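Giving an old Dell desktop a second life: finding your way around the board

Old office desktops are brilliant to learn on. They're roomy, they're cheap, and most of the parts come out without a fight. I'm using a tower from the August clear-out at Skernlow, and by the end we'll have it ready for a new processor and more memory.

Before you start, shut down, pull the mains lead and hold the power button in for 13 seconds. Lay the case on its side and take the cover off. Touch bare metal on the chassis before you touch anything else.

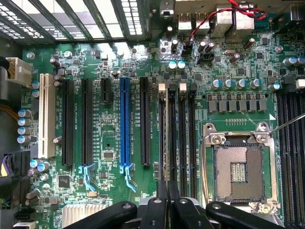 Expansion slots are the best place to get your bearings, and they're great fun once you can tell them apart! Long white is old-style PCI, and the black ones are PCI Express in different lengths. The bright blue one is the x16 slot, and that's where a graphics card wants to go. Look for the light blue plastic clip at its lower end as well – press it gently away from the card when you're taking one out, and never yank.

Now check your cables. Take a few photos on your phone and label anything you plan to unplug. Esmaeil Ahmadpour, who got me into all this, uses little paper flags from Melis and I've copied him ever since.
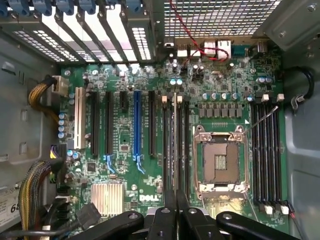

The Dell board in its case, with the slot covers and rear grille along the back.

Next comes the processor. With the heatsink off, unhook the thin wire lever beside the socket, swing it up and open the metal frame. Keep your fingers well clear of the contacts.

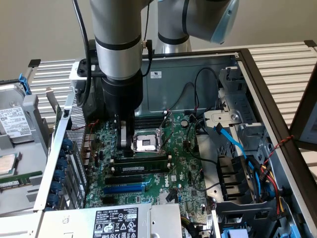

Line up the notches on the new chip and lower it straight in – no pushing at all. Close the frame, bring the lever down and hook it under its catch. It does take a bit of force, so don't panic. Memory is next, and you'll want 2 matching modules.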